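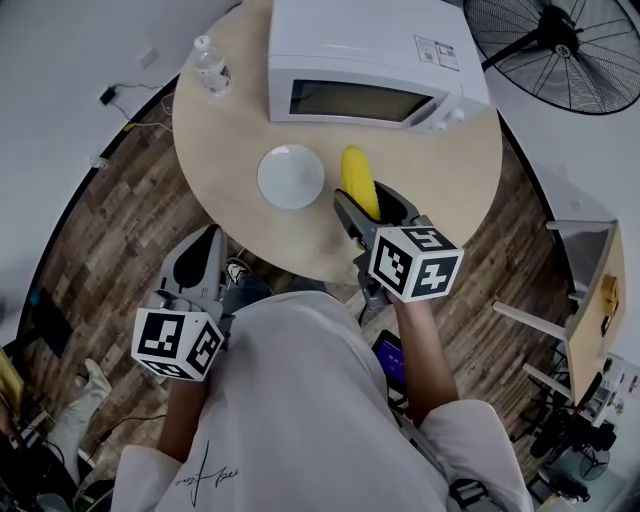

Niltico Recipe Cards

Hello, and welcome! Niltico is a collection of 3844 home recipes, typed up from handwritten cards by Marjan Nazari and me over two very happy winters (and a good deal of tea).

Each row has a title, the ingredients, the method and, where we could make it out, the year. Spellings are left just as the cooks wrote them, so do expect "tomatos".

Known gaps: 7 cards have no method at all. Corrections are always welcome, however small!

Ilse Eichhorn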